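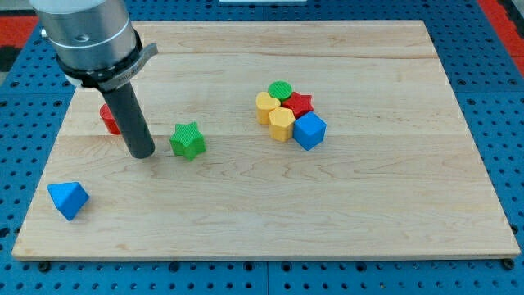 What happens to the people on the packing line when the arms arrive? At Plulitz they mostly moved one bench over, to checking and setting up, and their shifts got shorter.

I'd been meaning to visit the Eltodham works for ages, and on Monday I finally got the train out and was met at the gate by Meenakshi Rastogi, who runs the day shift and walks very fast! They ship 4000 orders a week from a floor with 172 people on it, the same number as before the arms came in. The lifting is what went. Tarun Awasthi told me he used to go home with his wrists strapped, and now he looks after 5 stations and has taken up badminton again (badly, he says).

It isn't all rosy. Two of the older packers miss the chatter of the long table, and the training was squeezed into lunch breaks for the first month, which people still grumble about over their tea. I had a lovely long sit in the canteen and very nearly missed my train back to Wistinthorpe.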